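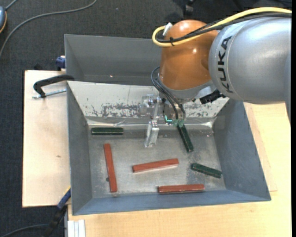
Home | Workshop tips | Bins and fixtures | Contact

March. By Sobia Dogar

Teaching a bin pick by hand

Clamp the bin to the bench before recording anything. A bin that shifts 2 mm makes every taught point wrong.

Set the arm to hand guiding at low speed. Bring the gripper in from above and keep the fingers clear of the sloping walls. Record a point over the bar, one at the grip and one on the way out.

Teach bars lying flat, then bars at an angle. Save each as its own path; ours start at 327.

For bars close to a wall, Aqeel Butt prefers the remote pendant, in short steps. Leave slack in the hoses at the wrist and turn the last joint through its full range once before saving.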